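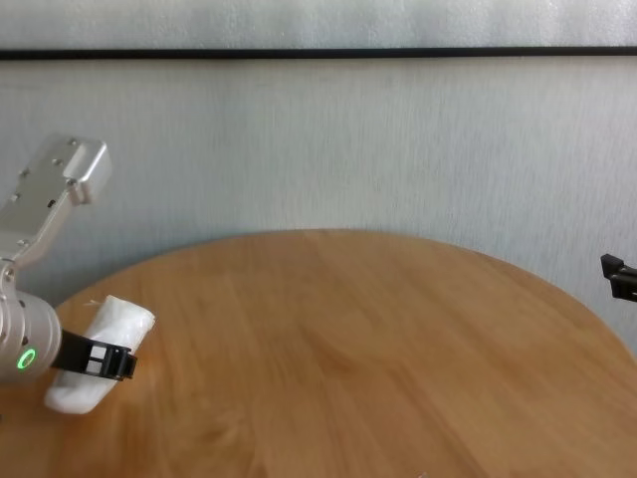
Nundthorpe, October

Cestis Parallel Gripper: Trial Units and Comparison Service

Cestis supplies the flat-fingered parallel gripper, finished in black, to laboratories and workshops that handle soft or irregular goods. The gripper mounts directly to the wrist of most light arms and may be ordered singly or as a matched pair for two-arm work.

Soft items are a demanding test of any gripper. A white, rolled bundle held across its middle, as at our Nundthorpe bench, gives little resistance to the fingers and may shift at either end. Customers are therefore invited to send their own goods for trial before placing an order.

The comparison service sets the Cestis gripper against the Amundsen two-finger model on the same arm and with the same controller settings. The most recent series comprised 2,317 grasps with the Cestis unit and 3,068 with the Amundsen. Full results are supplied on request.

Finger stroke: 175 mm
Finger type: flat, with cut-outs
Loan period: 18 working days
Controller: Ciltdale, supplied separately

Loan units are issued with cable, adaptor plate and printed handbook. Carriage is charged at cost.

Trial bookings: Silvana Furtado, Customer Trials
Technical enquiries: Ademir Marinho, Gripper Engineering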